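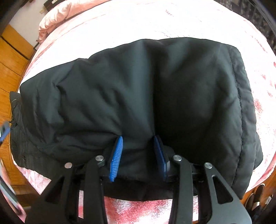

Budget season again! I've been putting off writing up the equipment plan, but Nurhan Yalçınkaya wants numbers before June, so this is where we are as of 2/9/20.

The big item is hand-held grippers for the folding work. Sedden quoted us $529 apiece and Unby wants $1757 for what looks to me like a pretty similar tool (theirs comes with a case and a longer warranty, and I do like a warranty). I'm leaning toward Sedden, and I'd like 15 of them if we can swing it.

Then there are finger pads. I didn't put a line in for those last year and boy, was that a mistake! We went through around 94 and I was begging them off the Yurt team by the end. Puffy jackets and slick fabrics are most of what's on our list for Sunau, so please tell me if you think we need a grippier pad. I can ask for samples.

Still not in the plan: spare pivot pins, storage bins and a second charging shelf. If you've got a favorite supplier for any of those, send me the name and a price, even a rough one. I'll be bugging everybody again once Unby gets back to me about a bulk discount.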